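Oficina em Casa › Automação › Dicas
13 de maio de 2020 — por Corey Ashby
24 comentários · 600 partilhas

Garra que larga o que não deve: o que aprendi em abril

O braço Groselar esteve 35 dias sem incidentes na minha bancada. Depois abriu os dedos a meio de um percurso e deixou cair uma vareta dentro do meu café. A vareta sobreviveu. O café, enfim.

1. Corte a corrente antes de meter a mão
O botão de pausa do programa não conta. Uma garra em pausa continua com força nos dedos, e os meus nós podem confirmá-lo.

2. Desconfie do fecho
O registo dizia «fechado» e eu acreditei. Puxe a peça à mão, com o braço desligado: se desliza, limpe os dedos com álcool e reaperte os parafusos.

3. Teste com algo barato
Uma vareta fina e leve serve, segura ao alto e bem entre os dedos. Tire as bebidas da mesa — conselho que dou com mais convicção do que cumpro.

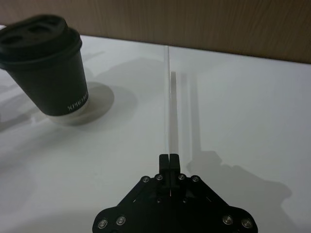
4. Baixe a velocidade
Eu tinha o valor em 2000, porque era o máximo que o menu deixava. Passei para 600 e as quedas pararam. O manual da Langat recomendava isso na primeira página, que li em último lugar.

Etiquetas: garras, segurança, bancada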